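Collecting examples with hand-held grippers: frequently asked questions

Jun 19, 2019, by the Sorkusix data desk
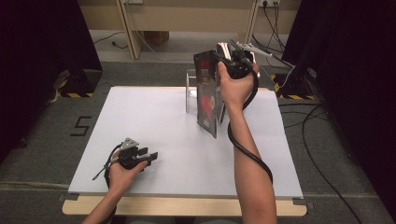
What is a "demonstration" for you?

It is one complete run of a small task, done by a person who holds the two grippers in the hands. For the book task, the person works with a book and a clear stand on the white board. The learning system receives many such runs and tries to find what they have in common.

Why do you not drive the robot directly?

We did it for the first part of Palo. It was slow, and new people needed many days before their movements became smooth. With the grippers in the hand, most people can give usable runs on the first afternoon.

Must both hands do something?

No. In many tasks one gripper does the work and the other one stays open and waits. Please keep the waiting hand low and quiet. If it moves around without purpose, the system may learn this too.

How many runs do you need for one task?

It depends on the task. The book set in Purba has 293 accepted runs, and 36 more were refused. For easier tasks we stop much earlier.

When is a run refused?

Mostly when the object falls, when fingers touch it instead of the gripper, or when the person stops in the middle to think. A small mistake which the person corrects is welcome. We keep it and give it the label "recovered".

Should I always start from the same place?

Please do not. Change the position and the angle of the object a little between two runs. If all the examples start equal, the result works only in that one place.

What about the cables?

Lead them along the forearm and leave enough length for turning the wrist. Check this before each block of runs. A cable that pulls on the gripper changes the movement, and afterwards it is difficult to find which runs were affected.

Can I use the data?

The Purba set is open for teaching and research. The Jemlow set will follow in September, after we have checked the labels.

Comments (3)

tillerman: Is the time of the grip stored separately, or must I calculate it from the jaw opening?

Sorkusix data desk: From the opening, for now. A separate column is planned.

oma_k: We tried the advice about changing the start position and needed almost double the runs, but the model is much less nervous. Thank you.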